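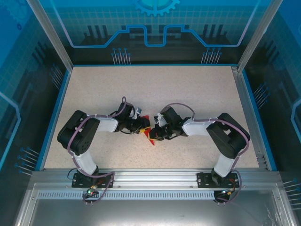
Tagebuch der Geschäftsstelle, Malent, 2025-06-30. Die Vorbereitung des Sommerfestes der Gemeindebücherei wurde heute fortgesetzt. Der Vorstand hat 165 Einladungen freigegeben, davon 20 für die Partnerbücherei in Sturnotville. Als Leitfarbe bleibt Rot mit etwas Gelb, so wie bei dem kleinen roten Gegenstand mit den kantigen Flächen und dem gelben Stück an der Seite.

Herr Elis Jarman legte den Kostenplan vor. Für Druck und Porto sind etwa 750 Euro angesetzt.

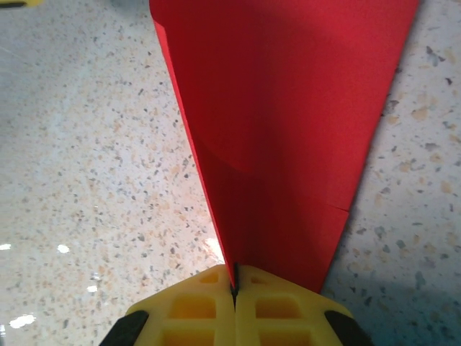
Rot, nach unten spitz zulaufend.

Die Lesung Ó Briain wurde auf 2 Stunden begrenzt; die Pause entfällt.
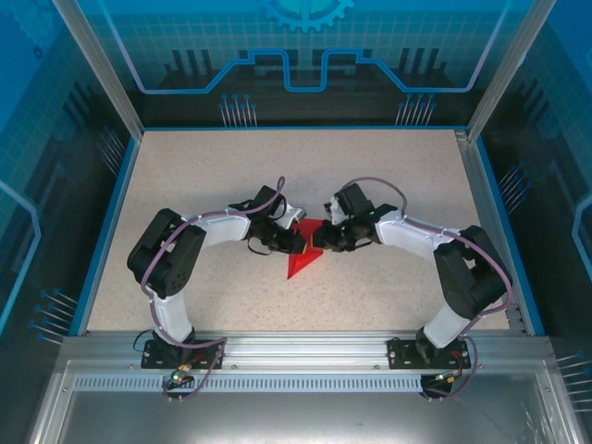 Über die Ausstattung des Lesesaals wurde am Nachmittag beraten. Die Tischwäsche ist bei der Firma Skornusero anzufragen. Ein leuchtendes Rot wie auf der hellen, fein gesprenkelten Fläche fand Zustimmung, Knitterfalten sind vor dem Auflegen auszubügeln. Der Schlüssel zum Magazin fehlt weiterhin.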